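August, Brelovcombe shop, evening

Back on the towel arm tonight. I swapped the fingertips on the Trultside gripper for the new black ones, the set with the little step near the top, and they feel so much better than the old pair! The old ones had a round nose and kept sliding off anything thinner than a sock. I'm still using the blue microfiber towel for everything because the loops give the tips something to bite on, and I want one easy cloth working before I go near the cotton dish towels (those are awful, they go stiff at the hems).

Settings for whoever picks this up next: close speed down to 6, grip limit at 957. I had the limit at 1,000 for most of last month and the motor got warm enough that I didn't like it. Haven't noticed any loss of hold at 957, so I'm leaving it. The wrist camera is back on its short bracket, focus set by hand and a dab of hot glue on the ring so it stays put this time. 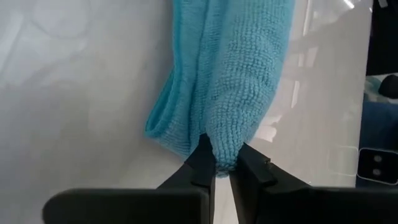 What I'm after is a pinch right at the bottom, with the cloth gathered into a bunch and only a small knob of it poking below the tips. Go in any higher and you catch the fold as well, and then the towel won't open out when the other side pulls. Ran it 10 times with the new tips. Most were good, two grabbed air, and one got the fold and I had to hit stop. The air grabs look like a height problem to me. I think the Sunine board is losing a step or two on the way up, but I want to check the belt before I start blaming electronics again (see the long and embarrassing entry from spring).

Oh, and the shiny panel is throwing light streaks into the camera. The edge finder picked one up as a towel edge twice, so I'm going to tape some matte paper over it and see.

Still to do: belt tension, matte paper, print a spare pair of tips, and move the Greenberg power supply off the floor before somebody kicks it. Left the arm parked and the power strip off. Please don't wash the blue towel, I want the same feel tomorrow!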